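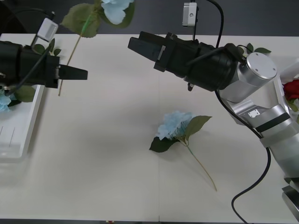

Frequently asked questions: transfer of Stumier mobile and home internet services to Ninari

Print this page | E-mail this page

Ninari has agreed to purchase the consumer mobile and home internet business of Stumier. The answers on this page apply to residential customers of both companies. Business customers should refer to the notice sent to their account administrator.

General

Has the sale been completed?

No. The two companies have signed an agreement, and the sale remains subject to regulatory approval. Until approval is given, Ninari and Stumier must operate as separate companies and will continue to set their own prices. The companies expect the sale to be completed in December.

What is being sold?

The sale covers Stumier's residential mobile accounts, its home internet accounts, 176 retail stores and the lease of 1533 tower sites. Stumier's undersea cable and data centre businesses are not included and will remain with its present owner, Mitsotakis-Vlachou.

Do I need to do anything now?

No action is required. Please continue to pay your account in the usual way and to the usual company. Customers will receive a letter or an e-mail at least 30 days before their account is moved.

Mobile services

Will I keep my telephone number?

Yes. All numbers will be transferred with the account. You do not need to request a port, and you should not cancel your service beforehand, as a cancelled number may be released.

Will I need a new SIM card?

Customers with a SIM card issued by Stumier in the past four years will not need a replacement. Customers with an older card will be sent one by post at no charge. Those using an eSIM will receive a message with instructions when their account is ready to move.

Will my handset work on the Ninari network?

Most handsets sold by Stumier will work. A small number of older models do not support voice calls over the 4G network used by Ninari and will need to be replaced. Owners of those models will be contacted individually and offered a basic handset free of charge, or a credit toward another model.

Will coverage change in my area?

In most towns, customers will have access to the sites of both networks once the work of joining them is finished. In Stondstead and the surrounding district, where the two companies have towers close together, 14 duplicate sites will be switched off in stages. Heather Cruickshank, Director of Network Planning at Ninari, has undertaken that no site will be switched off until testing shows that neighbouring sites can carry its traffic.

Plans and billing

Will the price of my plan go up?

Stumier customers on a fixed-term contract will keep their present price and data allowance until the end of that term. Customers on a month-to-month plan will keep their present price for 12 months after the sale is completed. Any later change will be notified in writing.

May I leave my contract because of the sale?

The transfer does not in itself give a right to cancel without charge. However, if a change made by Ninari leaves you materially worse off, you may leave within 60 days of being notified and no early termination fee will apply. Handset repayments would still be owed.

What happens to my prepaid credit and reward points?

Prepaid credit will be carried across in full, with its existing expiry date. Stumier reward points cannot be transferred. A balance of 2000 points may be exchanged for a bill credit of $20, and a balance of 3000 points for a credit of $30. Smaller balances may be used in the online store until it closes.

Will my direct debit continue?

Yes. The name shown on your bank statement will change from Stumier to Ninari. Neither company will telephone you to ask for your banking details in connection with the sale. If you receive such a call, please hang up and report it through your online account.

Stores and support

Will my local store close?

Stores will stay open under the Stumier name until the sale is completed. A decision on locations where both companies have a store has not yet been made. Krystyna Kurek, Head of Retail, will write to affected staff before any closure is announced to the public.

How do I make a complaint?

Complaints should first be made to the company that issues your bill. If you are not satisfied with the reply, you may ask for a review by the Office of Customer Relations, attention Eftychia Politis. Reviews are normally answered within 15 working days.

Was this page helpful? Yes (41) No (9)

Share (23)

This website uses cookies to remember your preferences. Accept | Manage settings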